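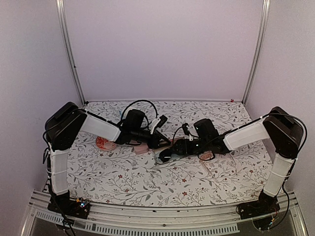 Page last changed: July, by Teófilo Espinoza

Setting up the Vaniline two-arm kit for table work

These steps cover the Vaniline kit as Rorkono sells it now, with both arms, the enclosure and the control program. If you have the older single-arm version, follow the first section only and then go to the Gomcombe page.

You will need the hex keys from the box, a cloth and a flat table. Allow a morning the first time.

Fixing the arms

The arms go at the two front corners, one on each side, facing each other. Push each black base fully on to the table edge before you tighten anything. Tighten a little at a time and check that the upright is straight.

The arms are not the same left and right, whatever the box suggests. Look for the L or R under the base.

Cables

Run the cables down the upright and off the front. Leave a loop of slack at the gripper, enough for the wrist to turn both ways. The first time I did this I pulled everything tight and had a motor connector out within 7 minutes.

Plug in power last. If the lights on the board do not come on, unplug and reseat the flat connector — it goes in one way only, but it will sit half in and look fine.

Laying the cloth

Cover the whole work area, wall to wall and right up to the front rail. A small print is all right. Ours has thin stems and tiny dark red flowers, and the arms work over it without trouble. Clear plastic is harder to pick out on a pattern, so put those items down last and note where they are.

First run

1. Start the control program and choose Home. Both arms should fold back towards their own side.
2. Set the speed to 13 per cent.
3. Put a light block in the middle and move one gripper to it by hand control.
4. Bring in the second arm. Keep one gripper higher and further back than the other when they meet over the middle.
5. Add a plate or a small container once the block goes well.

If the arms touch, press Stop and send them home one at a time. Error 41 means a joint has gone past its limit. Daiane Fontes wrote the Yupanqui add-on, which clears it without a restart, and I would install that before anything else.

Check the base screws again after 4000 moves.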